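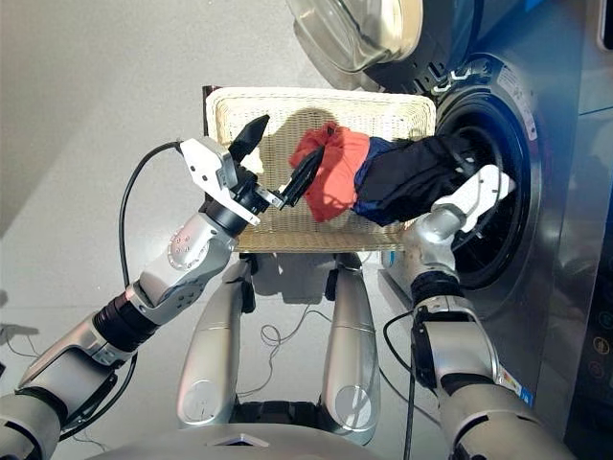
Vinegar in the rinse: yes or no?

rhydian_g
Posted 7:40 am
Morning all. My mother-in-law swears by a half cup of plain white vinegar in the softener drawer and has done for as long as I've known her, and her towels are lovely, I have to say. I've been doing the same since we moved out to Telby (very hard water here, the kettle looks like a cave) and I'm happy with it. But my brother told me over dinner that I'm going to ruin the rubber seal on the door and I've been fretting ever since. Who's right? I do maybe 7 loads a week with the kids home for July.

efa_pumphrey
Posted 8:15 am
Oh, I'm on your mother-in-law's side! I've used it for 11 years on the same machine and the original seal is still on there, a bit gray in the folds but it doesn't leak a drop. The towels come out so much fluffier than they ever did with the blue stuff (which I think just coats them, and then they won't dry you properly after a bath). I'd go down to a quarter cup, though. Half seems like a lot for one load.

Ketill V.
Posted 9:02 am
Going to disagree with Efa, fondly. I repaired washers for a living until my knees gave out, and I replaced a good many door seals that had gone soft and tacky, and a fair number of those customers were vinegar people. I can't prove it was the vinegar. Some of them also never wiped the seal or left the door open, and that does plenty of harm by itself. But if it were my machine I'd use citric acid in an empty hot wash every couple of months and leave the rinse alone.

efa_pumphrey
Posted 9:20 am
But Ketill, citric acid is an acid too! Why is that one all right?

Ketill V.
Posted 9:48 am
Fair question. It's once every couple of months against seven times a week, that's all. And please, whoever is reading, never put either one in with bleach.

lihua_yen
Posted 12:31 pm
Does it do anything to colors? I have a red cotton sweater that I've been washing by hand in the sink because I'm scared of it.

rhydian_g
Posted 12:50 pm
Li-hua, I used to think vinegar set the dye but my pink socks say otherwise. Cold wash, on its own, is what I'd do.

Tomos P
Posted 6:05 pm
I spin mine at 800 and skip softener and vinegar both. Give each towel a good hard shake before you hang it, two or three snaps. Stiff towels never bothered me anyway, I like a bit of a scratch.

rhydian_g
Posted 8:22 pm
Thank you, everybody. Quarter cup, towels only, and I'll wipe the seal. Ketill, how much citric acid for the empty wash?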